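Chapter 4
Keeping a Starter Alive

Before we shape a single loaf, we need to spend a little while with the thing that makes the loaf rise. I know that many of you will be itching to get your hands into some dough (I was just the same when I began), and the shaping will come in Chapter 6, I promise. But a baker who understands the jar on the shelf will forgive the oven a great deal, and so this chapter belongs to the jar.

A starter is flour and water in which wild yeasts and friendly bacteria have settled down to live together. The yeasts give off the gas that lifts the dough, and the bacteria make the acids that give sourdough its tang. Both need feeding, and both are fussier about warmth than you might expect. A starter that doubles happily in a warm July kitchen may sulk for most of the day in October, and plenty of beginners throw away a perfectly healthy jar at that point, thinking they have killed it.

When I was learning the trade at the Wibisono bakery in Konusstead, the starter was in the care of Darmawan Pangaribuan, who had kept it going for 17 years. He fed it at five every morning, before he had so much as taken off his scarf, and he always smelled it first. A sweet, yoghurty smell meant all was well. A sharp smell, rather like nail varnish, meant that it was hungry and wanted a more generous meal.

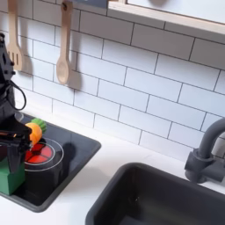 You will not need a bakery's worth of starter at home, of course. A small jar is plenty, and a smaller amount kept well is far easier to live with than a great bucket that eats up all your flour! For the basic loaf in this book, which uses 275 grams of strong white flour, we shall take two spoonfuls from the jar the evening before and build them up overnight into what bakers call a leaven. The rest goes back to its shelf, fed and loosely covered.

My old friend Saadet Yaman, who read these pages in their first draft, scolded me for leaving out rye, and she was quite right to. A spoonful of wholemeal rye in the feed will often perk up a sluggish starter within a day or two, and we shall come back to it in section 4.3.

In this chapter you will learn:

how to begin a starter from nothing but flour and water
how to feed it, and how often, in warm weather and in cold
how to tell when it is ready to bake with
how to rest it in the fridge while you are away

4.1 Beginning from nothing

Choose a clean glass jar with straight sides, so that you can see how far the mixture has risen, and slip a rubber band round it to mark the level. Stir together equal weights of flour and water until no dry patches are left, then put the lid on loosely and leave the jar somewhere out of the draught until the same time tomorrow.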